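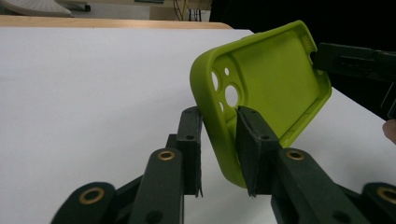
Fig. 6 – Two-gripper hold on the green case, open side showing.

6.2 Handling soft cases with two grippers

I wrote this bit after Farzad Daneshvar and I rewrote the Bundden bench rules in March, so it's the up-to-date version (bin the old Emdale sheet if you've still got it!). Soft cases flex, and they'll teach you bad habits if you let them.

1. Clear a patch of the white tabletop before you pick up either gripper. Keyboards and cables stay off it.

2. Check the lining on both finger pads. A bit of fraying at the bottom edge is fine for practice, but I'd re-line before a logged run. We re-line every 140 runs regardless.

3. Take the rim with one gripper first, then bring the second in at the opposite end. Squeeze until the rim just starts to give, then stop.

4. Keep your fingers behind the jaws the whole time.

CAUTION: Don't pinch across the camera openings. The material's thin there and it tears.

5. Lower the case slowly, back panel down, and let go with one gripper at a time.

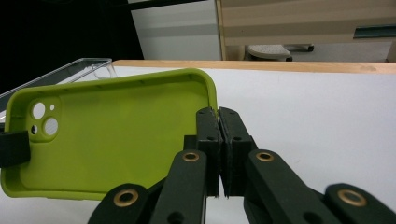 Fig. 7 – Case on the tabletop, open side up, with the gripper's pads beside it.

6. Bring the pads nearly together before you move on to the next pick – wide-open jaws love to catch a rim on the way past.

NOTE: Look over the brass bushings at the start of each session. If a link feels sloppy, put the gripper aside and grab the spare. Full bushing swap is at 2000 runs, parts are in the Meireles drawer.

7. Write up the run on the Flaltitz log, drops included. Please don't skip the drops, I use them for section 6.4.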